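Navarrete Coffee Roasters Opens Its Doors in the Old Huter Building

After a long winter of sanding floors, hauling sacks and arguing in a friendly way over paint colors, the family behind Navarrete Coffee Roasters is happy to welcome neighbors into its new home in the old Huter building, right on the corner of Mill Street. The new place has 54 seats, a long counter for people who like to chat with whoever is pouring, and a quieter back room for those who would really prefer to be left alone with a book (we love you too!).

Many of our regulars will remember the first Navarrete shop, which was hardly bigger than a hallway and had a line out the door most mornings. We were fond of it, drafty window and all, but the time had come for more elbow room.

"My mother used to say that a cup of coffee is an excuse to sit down, and for 13 years we had almost no place for anyone to sit," said owner Trinidad Salinas. "So this feels like finally setting the table properly."

The opening menu brings back the Plonudach, our dark house blend, along with a lighter roast called Tidis that customers tried last fall and kept asking for. Wenceslao Troncoso, our head roaster, has been fussing over both of them for months.

"I changed the Tidis so many times that my wife hid my notebook," said Troncoso. "I think it's ready now, and I would love to hear what people think, even if they disagree with me."
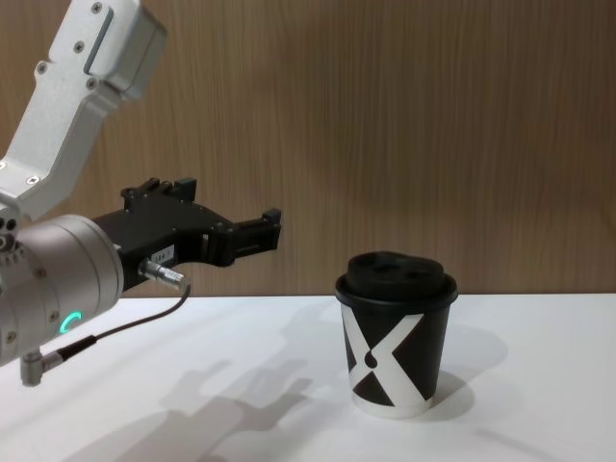 MILL STREET, May – The first 1,000 guests will receive a free small coffee in a to-go cup or a mug, whichever they like, and children can have a warm milk with cinnamon. Doors open at 7 a.m. and the kitchen serves breakfast until 2 p.m., with soup and sandwiches from late morning on. Gift cards from the old shop are still good, including the paper ones.

Groups hoping to use the back room may ask at the counter or leave a note for Trinidad Salinas.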